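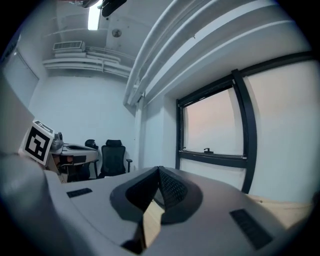 View down over the handheld gripper, fingers over the table, second one off to the left

plollum_pete
Well, friends, I finally have my two-handed setup going in the back office, and I have to say I'm having a wonderful time with it! I've been using the handheld grippers to show the arm how to fold dish towels, and I'm up to 827 takes (my wrists know it). My question is about the mesh pads on the fingers – do you all keep the same pads on the handheld and on the robot, or does it not matter much?

voleo_fan
Same pads on both, please! I had smooth ones on my arm and mesh on the handheld, and the poor thing dropped every second towel. Lovely big window you've got there, by the way. Do you notice any trouble tracking the marker card when the sun comes in?

plollum_pete
None so far, but I mostly work on gray days. I'll order another set of pads.

oldteleop
I'll be the grump here, in a kindly way. I did towels by remote control, sitting at the leader arm, and 1304 takes that way taught my robot more than twice as many by hand. When you drive the real arm you can't ask it for a move it can't make. By hand you reach around corners without thinking, and the arm can't follow.

voleo_fan
I don't agree, though I see where you're coming from. I'm so slow on remote control that my takes are full of dithering, and the robot learned to dither too. Maybe try both and compare on the same towel?

plollum_pete
I'd be glad to. Give me until after Saturday, October 28, 2023, when I get the arm back on its stand, and I'll post the drop counts for each.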